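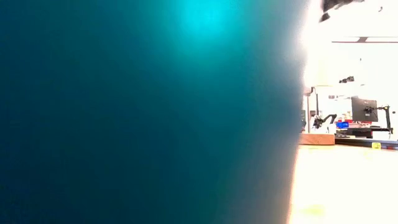 The Jolturitz workshop has completed the first stage of Cundolo, its programme for gathering handling examples for two-armed machines, it was announced on Oct 3, 2018. The collection holds 386 recorded demonstrations, of which 384 have been accepted for training. Each was made by an operator guiding a pair of arms through a short tabletop task. Close views form part of every recording, including those in which a teal object fills most of the picture and leaves only a strip of the bright room beyond. The project's guidelines require such passages to be kept, as the learning system will meet the same blocked views when it works unaided.

The programme began in April under the direction of Gönül Karakaya. Five operators have taken part, working in short sessions and changing places between tasks. Objects are chosen for their differences in weight, surface and shape. Soft foam dice, such as the red and lavender ones used on the wooden table, give way under pressure and call for a lighter grip than a rigid box. Operators are asked to work at an even pace and to let a failed grasp stand in the record, followed by the second attempt.
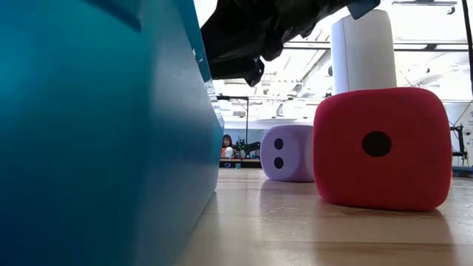
Next stage

Work will now turn to tasks in which both arms are needed at once. Two stations, known as Zolo and Obi, will follow the same written instructions so that their examples can be combined. Eleven tasks have been agreed, among them clearing a tray and passing an item from one gripper to the other. The arms are mounted on opposite sides of the table and can meet over a tray near its front edge – an arrangement that will remain unchanged until the stage is complete.
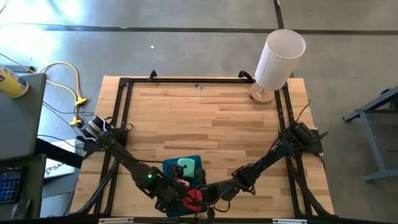 Necati Karakaya said that the number of recordings mattered less to him than their variety, and that he would like to see more examples begin from awkward starting positions. He added that the written instructions should be settled before any new operators were trained.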